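The Mineck Bus

My aunt Vendula left me her flat in Corkton and 433 jars of plum jam. I know it was 433 because she'd written it on the cellar door in chalk, with the older numbers rubbed out underneath.

I don't even like plum jam! But you can't say that at a funeral, so when Zdeňka Sýkora from downstairs squeezed my arm and said I must be so pleased, I said yes, very, and went home with two jars in my coat pockets.

It was Zdeňka who told me about the man on the Mineck bus. Every July (so she said) Vendula took ten jars out there in a shopping trolley and came back with none. She never said who they were for. She had her hair done the day before, though.

So that July I got the trolley out, packed it with newspaper and caught the bus. It takes an hour and stops at every hedge. I felt a complete idiot. At Mineck I got off by the church and stood there, and an old man on the bench looked at the trolley, then at me, then at the trolley again.

'You're not her,' he said.

'No,' I said. 'I'm the niece.'

He was called Vratislav Dvořáček and he didn't cry or anything. He just moved his hat off the bench so I could sit down. Then he told me he couldn't stand plum jam either – never could – and he'd been giving it to his neighbours for years.
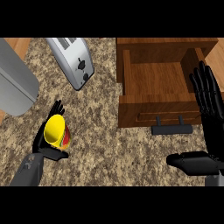 The toaster on the worktop.

I laughed so much that the bus driver looked round. Vratislav asked if I wanted to see the house, and I said I'd better not, the bus was going back in a minute. Then I thought about the cellar and all those jars, and I let it go without me.

He pulled the trolley. I carried his hat.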